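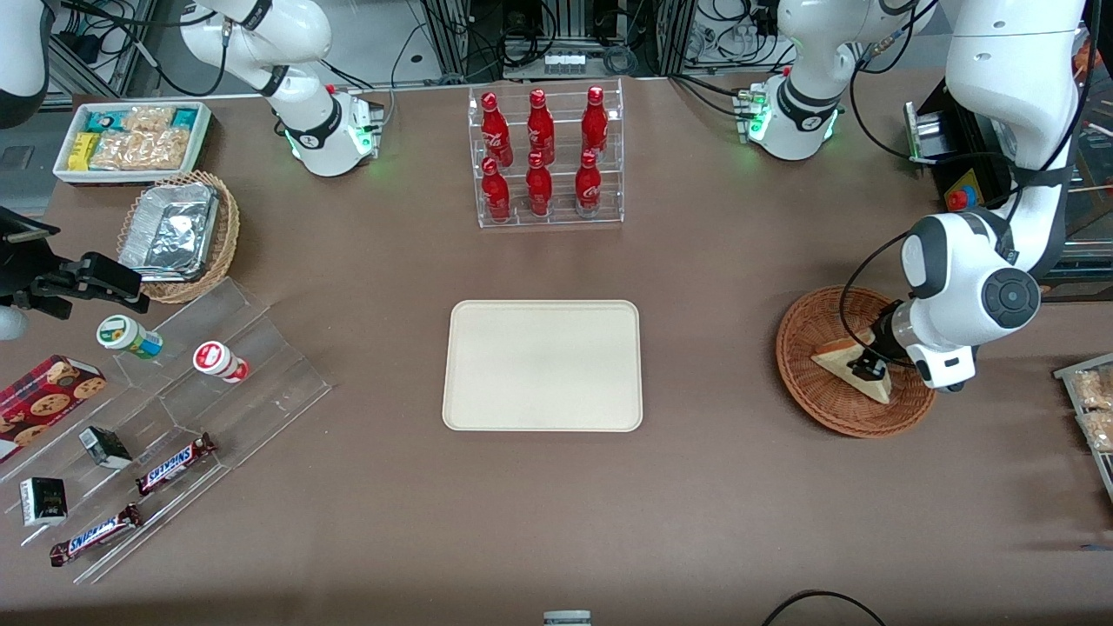
Two-arm snack station: the left arm holds a sandwich at the wicker basket. Emergency stop button near the top right.

How to prepare a two-arm food handling table: our working rules

Written by Makis Raptis, Prendcombe workshop
Feb 2, 2023

These rules are for anybody who sets up or runs a table where two arms pick food packages and put them on trays or stands. We wrote the first version in January, after Honeylyn Fajardo asked why each shift was doing the set-up in its own way. She was right to ask. The rules do not replace your risk assessment or the manual of your arm. Please read both before you start.

1. Check the stop button first

The emergency stop must be within reach of the person who stands at the table, and no product or basket may hide it. Press it once before the first run of the shift, with the arms moving slowly and no product in the grippers. Both arms must stop. If only one stops, switch off the station and call Aiman Chin. Do not try a second time to see if it was an accident.

After the test, release the button and start again from the home position. Releasing the button must never make an arm move by itself.

2. Agree which arm is left

We name the arms from the robot's side, as if the robot was a person standing behind the table. For the operator who faces it, the left arm is therefore on the right-hand side. Two of our new colleagues have mixed this up, and one of them sent a good arm home while the other was still holding a bottle. Say "robot left" and "robot right" aloud, and write it the same way in the log.

3. Place the stands before the products

Clear acrylic is difficult for people and for cameras. Put the empty stands and racks in position, push them gently with one finger, and fix any that slide. Only then load them. Put bottles in the back row of a stepped rack before the front row, so your sleeve does not catch the necks.

Keep one tray empty as the place for putting things down. When an arm has to give up a product, it should have a free surface to go to – not the top of another packet.

4. Set the speed and the force

With a person near the table we allow 300 mm per second at the gripper, and no more. Without a person in the marked zone the limit is 400. These are our own limits for this station, and your assessment may give lower ones.

For force, begin with the softest product. A sandwich will show you very quickly if the grip is too strong, while a glass bottle or a chocolate bar may show you nothing. Set the grip for the sandwich, save it under its own name, and make a separate setting for harder goods. Darren Cropper keeps the list of names. Ask him before you add one.

5. Look after the cables

Move each arm by hand, or at the slowest speed, through its full path. Watch the cable loops during the whole movement. A loop needs enough length for the wrist to turn, but it must not sweep over the products. Cables that lie on the table should be taped down or moved behind it.

6. Food that will be eaten

Food used for tests is not for eating afterwards, even when the wrapper is closed. Mark it at the start of the shift and throw it away at the end. If you plan to serve the food, you need food-safe gripper pads and a cleaning record, and these rules are not enough for you.

7. Try three picks, then write

Make 3 slow picks of each product. If one fails, correct the position and begin the 3 again. Write in the log the setting name, the speed and your initials. Aldo Marchetti reads the log before the next shift, so please write clearly – he cannot ask you when you are already at home.

Questions about these rules can be sent to me or left in the red folder by the workshop door.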